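May 11, 2020

Slept badly again and woke up before six. The street was very quiet. I made tea and sat by the kitchen window with my grammar notebook, which I did not open.

I want to write today about the bread, because I have been thinking of it the whole week and I want to have it on paper before I forget the order of things.

When I was small my grandmother made a flat bread with a little yogurt in the dough. She never measured. She had one blue cup without a handle, and everything in her kitchen was one cup of this or half a cup of that. After she died the cup went to my aunt, and then it was lost when they moved. So the recipe is lost also, in a way. My mother says she remembers it, but each time she tells it to me on the phone the amount of flour is different. Last month it was four cups. Yesterday it was five, "but small ones."

I have now baked it 11 times since the shops became difficult. The first ones were like roof tiles. I threw away one and ate the others with soup, because flour is not easy to find and I felt ashamed to waste it. The fourth was the best until now, but I had written nothing down that day, so I cannot repeat it. This is exactly the mistake my grandmother made, only she did not need to repeat it on purpose, it came by itself.

Today I weighed everything. The flour was 668 grams, which is a strange number, but it was what remained in the bag. Yogurt 192 grams. Salt two teaspoons. Warm water until the dough stopped sticking to the bowl, and here my method is weak, I know it. I should weigh the water too. I put the bowl in the oven with only the light on, and a wet towel over it, and went to do my lesson.

The lesson was on articles. I have lived here so many years and still I put "the" where it is not wanted, and leave it out where everybody wants it. The teacher says I should read aloud. I read aloud two pages about a lighthouse keeper and the neighbor's dog barked at me through the wall.

At noon Simin Mousavi called. She is making masks from old pillowcases and has promised me two, one with the small green leaves. She asked if I go out at all. I told her I walk to the end of Harju and back each evening, and that it takes me longer than before since I stop to look at gardens. The woman on the corner has put out tomato plants already. I think it is too early, there can still be a cold night, but I did not say it to her. We only wave.

The dough had grown by two o'clock. I divided it into six and let the pieces rest again, and this I learned from Zohreh Pakzad. If they don't rest they pull back like a rubber band when you roll them. Then the heavy pan, very hot, no oil. The first one burned on one side. The second and third were good. The fourth had the bubbles, the real ones, brown on top and soft under, and when I tore it the smell was so near to her kitchen that I had to sit down for a minute. I was not sad. Or I was, but it was a nice kind.

I ate it with white cheese and the last of the mint. Then I wrapped two in a towel and left them on the step of Keyvan and Mahtab, rang the bell and walked back to the gate, as we do now.

Later I wrote the whole recipe, with the grams, to our family group, and asked everybody to correct me.
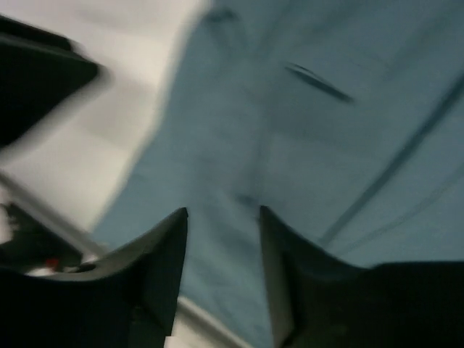 Kourosh answered first, that I have forgotten the nigella seeds, and that she always pressed them in with a wet thumb after the rolling, never before, and that without them it is only bread. He wrote also that the dough stood overnight in winter, on the shelf by the back door, and that he was beaten once for poking holes in it.

I had forgotten the seeds completely. How is it possible? I can see them now on the cloth, the black ones that fell off, and us children picking them up with a wet finger. I looked in all my jars and there is cumin and there is sesame but no nigella. I put it on the list for the next shopping, together with soap, lamp bulb, onions.

My mother has not answered yet. She is probably counting cups.

Evening walk was short, the wind was cold. I brought in the geranium. Tomorrow I must call about the electricity bill, and finish the exercise on page 40-something, the one with "a few" and "few." I will keep a small piece of dough next time and leave it overnight, to see if Kourosh is right about the shelf.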